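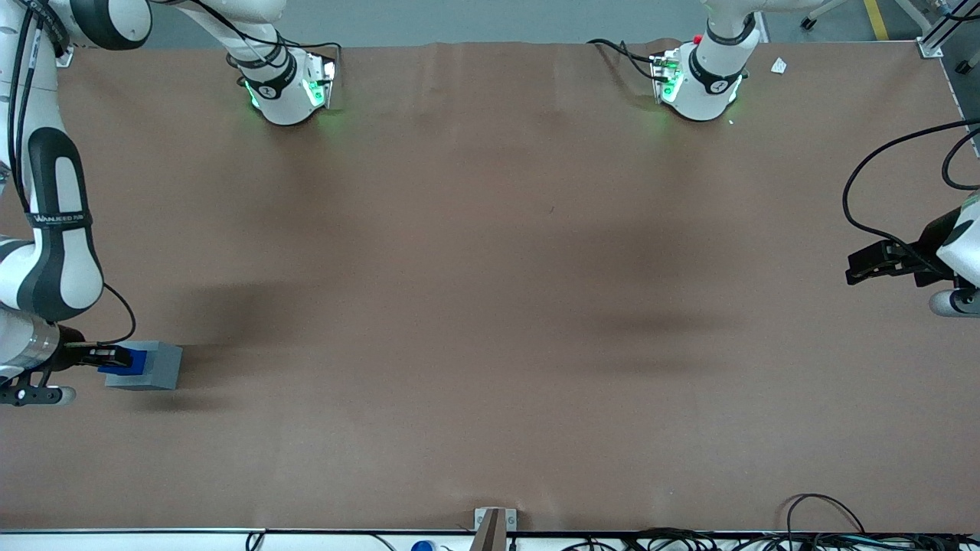
## 2. Setting up the Grakomard for a class

The Grakomard plays your dance tracks at a slower or faster tempo without changing the pitch. Set it up before the dancers arrive.

1. Connect the player to the studio speakers with the cable marked OUT.
2. Turn the volume dial all the way down.
3. Plug in the power supply and press the main switch. The display shows the word READY.
4. Insert the card with your tracks. The player reads up to 900 tracks. Anything past that is skipped.
5. Press LIST, turn the large dial to your first track, and press the dial to load it.
6. Press PLAY and bring the volume up slowly.

**Caution:** Do not pull out the card while the display is flashing. The track list can be lost.

### 2.1 Where to put the player
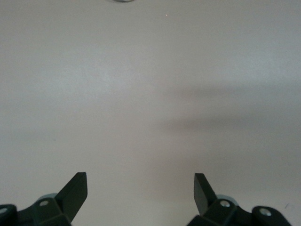 The player needs a level surface near the speakers and off the dance floor. Footwork on a sprung floor can shake a light table, so stand it against a wall. Any finish will do. A smooth, pale gray top with a matte surface suits the rubber feet well, and a clear stretch in the middle leaves room for the player and your class notes. Keep the vents on the left side open.

### 2.2 Setting the practice tempo

1. Load a track and press TEMPO.
2. Turn the dial left to slow the music or right to speed it up. There are 9 steps each way.
3. Hold TEMPO until the display beeps — the setting is now saved with that track.

**Note:** Waltz tracks are counted in three. If the beat light flashes on the wrong count, press TAP on the first beat of two bars in a row.

If the display shows code 2420, the card was not read. Turn the player off, reseat the card, and start again from step 3 of the main setup.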